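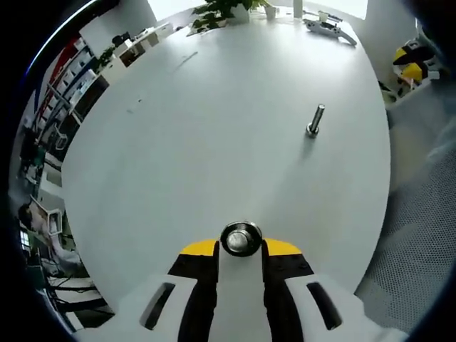

Manipulation Data Group, Findeo – Allenby site

Call for participants: hand-held gripper demonstrations, small hardware tasks

The Manipulation Data Group is looking for 16 people to record demonstrations of tabletop assembly and sorting tasks with a hand-held gripper. The recordings are used to train control policies for a two-finger robot gripper of matching geometry. No robot arm is driven during these sessions. The participant holds the tool, does the task at normal working speed, and resets the parts for the next take.

A smaller second group, drawn from the first, will repeat part of the task list by remote control. Details are given under Phase 2.

What the work consists of

Participants work standing at a white table. Each session covers one task family. The current list for Phase 1:

Pick up an upright bolt and set it down on a marked position
Pick up a bolt lying on its side and stand it on its head
Place a washer over the shank of an upright bolt
Separate two washers that touch or overlap, then place them apart
Collect mixed washers and bolts into a tray, one part per grasp

A take starts with the gripper open and clear of the parts and ends with the gripper open and clear of the parts. Takes are short. The parts are moved to new starting positions between takes, following a printed layout card. A dropped part does not end the take. Pick it up with the gripper and continue, unless it has left the table. Recoveries are useful to us and should not be hurried or hidden.

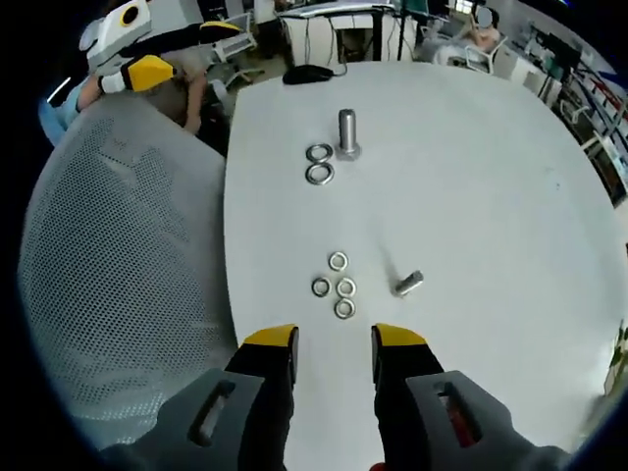 Bolts and washers on the table, gripper open. Washer tasks make up the larger share of Phase 1.

The free hand stays off the table during a take. Do not steady a part with a finger, and do not slide a washer to the table edge to get under it. Participants find flat washers the hardest item in the set, and the first session includes unrecorded practice on them.

Phase 2: remote control

Eight participants from Phase 1 will be invited to continue at our Whitelaw building. In this phase the same tasks are done with a leader device that drives a bench-mounted arm on the other side of a guard screen. Expect slower takes and a longer practice period. Declining Phase 2 does not affect payment for Phase 1.

Who can apply

You must be 18 or over and able to stand for most of an hour. You need to be able to see and handle small metal parts; glasses and contact lenses are fine. Left-handed applicants are encouraged, as the existing Seveck data set is almost entirely right-handed. No experience with robots, programming or mechanical work is required. We would like a mix of people who have done bench work and people who have not.

You cannot take part if you have a current wrist, elbow or shoulder injury. The tool is light, but the grip is repeated many times in a session. Tell the session lead at once if you feel discomfort. Sessions can be stopped at any point and are paid for the time attended.

Time and payment

Phase 1 is 3 sessions of two hours each, including breaks. A 10-minute break follows every 40 minutes of recording. Sessions start at 9:30 a.m. or 1:30 p.m. in September. Payment is $40 per session, paid by bank transfer after the last session attended. Phase 2 sessions are paid at the same rate.

Recording and privacy

The camera is fixed to the gripper and has a very wide field of view. It records the table, your free hand if it comes near, and parts of the room. Faces are blurred before a recording is used for training. No audio is kept. You may ask for your recordings to be deleted up to the end of the month in which they were made. Please avoid loose sleeves, rings and bracelets on the working hand.

How to apply

Use the participant form on the Allenby site page and quote reference 1969. State your dominant hand, which start times suit you, and whether you would consider Phase 2. A CV is not needed. The form closes at noon on the last Monday in August – applications received after that go on the reserve list. Selected participants will be sent a consent form and directions to the building.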